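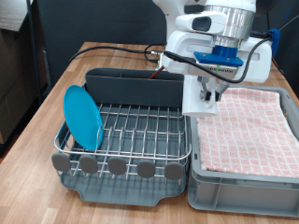
Manipulation Workshop: gallery

March 2018

The Manipulation Workshop is the second-year option in the robotics stream at the Ó Dálaigh Institute. Students work in teams of five on one arm per bench and have a single term to program, teach and measure a household task. This year's task was dishes: move a small set of kitchen items between a crate and a drying rack, in both directions, without a person touching the table during a run.

The hardware is the same for every team. The control software is Pralum, which handles motion planning and logging, with the students' own code sitting on top of it. Demonstrations are recorded by guiding the arm by hand or by remote control, according to the team's preference. Each team had to record 34 accepted demonstrations before it was allowed to train anything. Speed limits were set in Pralum at the start of term and could not be changed by students.

The crate side of the task was the harder one to specify. A rack has slots and a plate either goes in or does not. A crate with a folded towel over it has a soft, uneven surface, and the height at which the fingers should open changes with the folds. Most teams began with a fixed release height and moved to a measured one by the middle of term.

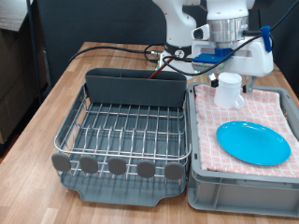
Mug and plate on the towel, rack clear. Mug handle to the right.

The mug was scored separately from the plate. A grasp counted if the mug stayed upright through the lift and was set down on its base. Teams were free to grip by the rim, the body or the handle. Ursina Widmer's team used the rim only, which kept the approach vertical and made the path planning simple, at the cost of a smaller margin for sideways error. Cillian Keane's team tried the handle for most of the term and returned to the rim in the last fortnight.

Plates were scored on slot position. Any slot was accepted, but the plate had to stand without support once the fingers had opened. The plastic plates are light and will tip if the fingers open unevenly, so several teams added a short pause before release.

Utensils were optional and carried extra marks. The main difficulty is that a long handle turns in the fingers if it is held away from its balance point. The wrist camera is of most use in this part of the task, as it shows the angle of the handle directly - the fixed camera sees it only from a distance. Frames with heavy motion blur were kept in the training sets, on the grounds that the finished program would meet the same blur in use. 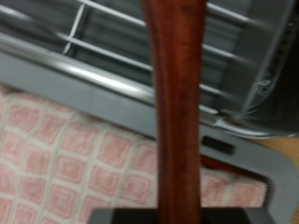 Widmer replied that her team had cut the wrist speed by a third for the utensil runs and would do so again, as a slower turn cost them little on the clock and the angle estimate became steadier.

Notes on the logs

Each run was stored with joint positions, finger opening and both camera streams. The archive holds some 2000 runs across 7 teams, failed attempts included. Failures are labelled by stage (approach, grasp, carry, release) and by the student on duty. The labels were checked once by a second team.

The logs are kept on the Drekum server under the course folder. Access for next year's group opens in May. Code is in the Arier repository, one branch per team, with the calibration files stored alongside.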